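Pladeo Open Day: Frequently Asked Questions

When is the open day?
It runs in February at our Vumley building. Doors open at 10 a.m. and the last session starts at 3 p.m.

Do I need to book?
Only for the hands-on sessions. Each one takes 8 people, and there are 140 places in total. The talks are open to anyone who turns up.

What will I see?
Most of the day is about folding and handling clothes. Visitors can watch the Starero arm work through a stack of shirts, then try a hand-held gripper themselves. Sreekumar Rai gives a short talk on how the recordings made with it are used.
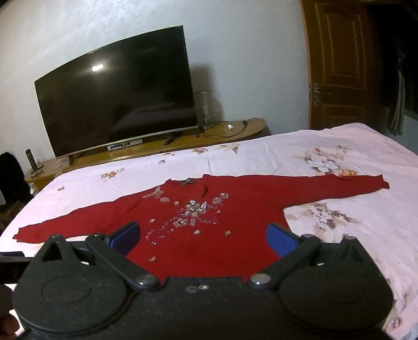

Hand-held gripper over a red sweater, pads open.

Is the gripper hard to use?
Most people get the hang of it in a few minutes. You hold it in one hand and close the two pads on the fabric. Knits are easier to pick up than thin shirts.

Can I bring my own clothes to try?
Yes, up to two items. Please leave anything delicate at home. We can't pay for pulled threads or lost beads.

Can children take part?
Children are welcome at the talks. The hands-on sessions are for ages 12 and up, with an adult.

Where do I park?
Use the Pisharody lot across the street, which has 69 spaces. Parking is free for visitors all day.

Can I take pictures?
Yes, except in the workshop at the back.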